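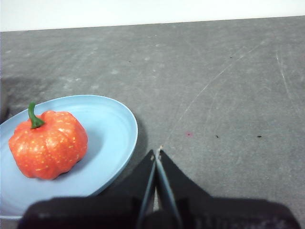

About Clostow

Clostow is a provenance research office. We trace the ownership of paintings, drawings, prints and small sculpture, and we write up what we find for museums, auction houses, solicitors and families. We are based in Fleltemstead, above the old corn merchant's on the market side, and have been in the same rooms since the office opened.

Most of our work concerns objects that changed hands in Europe between the two world wars and in the years just after. A typical enquiry starts with one picture and one gap. The owner knows where it was in the early thirties and where it was in the fifties, and needs to know what happened between. Sometimes the gap closes in a week. Sometimes it stays open and we say so in writing.

How we started

The office was set up by Solange Vidal, who had spent 19 years cataloguing dealers' stock books before taking on private enquiries. The first large job was the Le Goff papers, the business records of a framing and picture-dealing firm that closed without a successor. The papers came in tea chests and had been stored in a garage. They held 614 invoices, a run of letter books with several volumes missing, and a card index in two different hands. It took two winters to put them in order. The finding aid is still the document we are asked for most often, and we send it free of charge to anyone who writes in.

The Le Goff work set the pattern for what followed. We learned that framers' and shippers' records often survive when a gallery's own books do not, and that a stock number chalked on a stretcher can be worth more than a label. We still look at the back of a picture first.

What we do

Provenance reports. We examine the object where we can, search sale catalogues and archive holdings, and set out the chain of ownership with a source for each step. Where a step rests on family memory alone, the report marks it as such.

Pre-sale checks. A shorter piece of work for sellers and auction houses, usually confined to published catalogues and the public databases of lost and looted art. A pre-sale check is not a full report and should not be quoted as one.

Claims research. We work for claimants and for present holders, though never for both in the same matter. We do not give legal advice and we do not act as negotiators. If a case goes to court or to an advisory panel, we can supply a statement of our findings and attend to answer questions on it.

Collection surveys. Museums with no provenance post of their own can ask us to go through their acquisition files and list the works that need closer study. Surveys are planned a year at a time.

The Garimer index

Garimer is our in-house index of dealers' marks, stock numbers and customs stamps. It began as a box of tracings and is now a searchable file with a photograph or rubbing for each entry. It can be consulted at the office by appointment. We do not put it online, as a good many of the rubbings were lent to us on condition that they were not published.

If you find a mark you cannot place, send us a clear photograph of it with a ruler alongside, and tell us where on the object it is. There is no charge for a look-up. Please do not clean the mark beforehand or remove any backing paper.

Fees

A pre-sale check costs £500 for a single work. A morning in the reading room with the Garimer index costs £50, and students are admitted without charge. Full reports and surveys are quoted individually once we have seen the object or the file. We do not work on commission, and we do not take a share of any sale or settlement. The fee is the same whatever the result turns out to be.

We keep a copy of every report. Clients may ask for a report to remain confidential, but we will not alter a finding once it has been delivered. If new evidence comes to light we issue a dated supplement and attach it to the original.

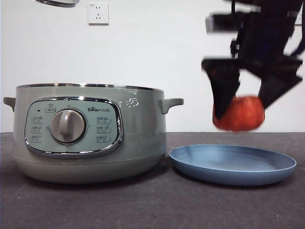 Anneke Tolland wrote to us after her report was finished that she had hoped for a name and an address, and had been given four possible owners and a list of archives still closed to readers. She added that she would rather have that than a tidy story, and that her brother disagreed. We have her permission to repeat this, and we now send her letter to new clients along with our terms.

Visiting and contact

The office is open by appointment on weekday mornings. There are two flights of stairs and no lift. If the stairs are a difficulty, let us know when you book and we will arrange to meet on the ground floor. Large works should not be brought in without notice, as the landing is narrow.

We close for the second half of December each year. Enquiries sent during that time are answered in the order they arrived.

When you write, please include the artist if known, the dimensions, photographs of the front and back, and copies of any paperwork. Do not send originals by post.

Page last revised 2023-03-02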